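4. Results and discussion

4.1 What was eaten, and off what

Meals were logged at Zapata and Gukon, both residential homes, over four weeks in October. Lunch only. We had hoped for the evening meal too but at Gukon it is served over nearly two hours and one observer could not keep up. After dropping meals where the resident left early or was helped throughout, 276 were kept. Weights before and after, leftovers scraped into one bowl, same scales at both homes.

The main result is plain enough. Residents with low vision left less on the plate when the crockery stood out from the table. Pale food on a pale plate on a pale cloth did worst of all - mashed potato, white fish, rice pudding. For residents with good sight there was little in it either way. Dark foods showed almost no effect, gravy dinners least.

We looked separately at drinks. Weaker result here. Clear tumblers were left standing more often than coloured ones, but at Zapata the clear tumblers were also the heavier ones and we can't pull the two apart. Should have been spotted at the pilot stage. It wasn't.

4.2 Colour against the surface

Earlier work on table settings tends to treat "bright" and "contrasting" as one and the same. They are not. A strong colour on a dull ground is easy to find (Figure 1), and staff at both homes reached for red or orange when asked what they would buy. But a strong red on a dark brown table can be nearly as dark as the table, and a resident whose colour vision is going gets very little help from the redness alone. Lightness matters more. The point has been made for stair edges and door handles, less often for dinner. 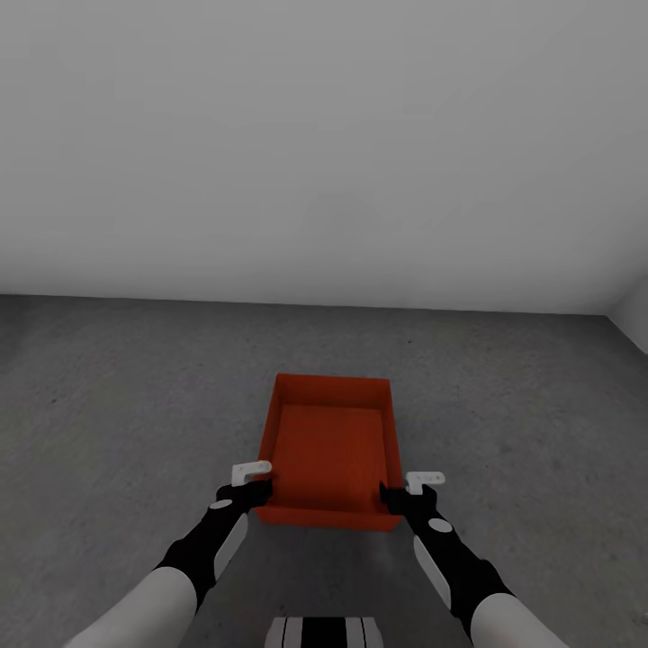

Figure 1. Orange-red open tray on flat grey ground (computer render).

Two kitchen staff felt strongly that coloured plates look childish. So did several families. One daughter asked for her mother to be taken out of the coloured weeks and we did so at once. Residents themselves were more mixed, and a good many had no view, or none they cared to give us over lunch. Begović's interview notes suggest the objection is mostly about everyone having the same colour; when residents picked their own there were fewer complaints. We did not set out to test this and would not lean on it.

Tablecloths are a seperate problem. Gukon uses patterned cloths on Sundays, and small scraps of food get lost in the pattern. Residents were seen picking at printed flowers. Sunday meals are reported on their own in the appendix for that reason.

4.3 Rims

A cheaper option than new crockery is a rim. If the edge of a thing can be seen, its place on the table is known, whatever the middle is doing. This holds for plates, placemats, trays, also for flat dark items put down on a table and then knocked. A pale border does good work next to a dark face, rather less where the table is itself pale (Figure 2), though there the dark middle takes over the job.
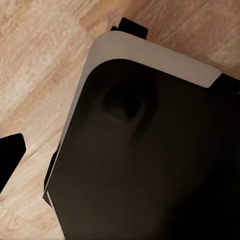 Figure 2. Dark face with light beige rim on pale wood grain. Computer render.

Wide rims did better than narrow ones in our small side trial, with one caution - very wide rims take up room and the cook at Zapata began serving smaller portions without being asked. Leftovers fell, naturally. Those meals have been taken out of the count.

4.4 Limits

Two homes, one season, one meal. Observers knew which plates were in use, no way round that. Lighting was not held steady: the dining room at Gukon faces west and lunch on a sunny day is a different thing from lunch under the ceiling lights. Krasniqi took light readings in the last week only so they are are of limited use. Appetite, medicines and mood all vary and we had permission to ask about just the first of these.

Cost was left out. Prices for replacement crockery changed twice during the work and any sum given now would be out of date. Dumitrescu and Jin are preparing a short note on breakages, which were higher than expected in the rimmed set, mainly in the dishwasher.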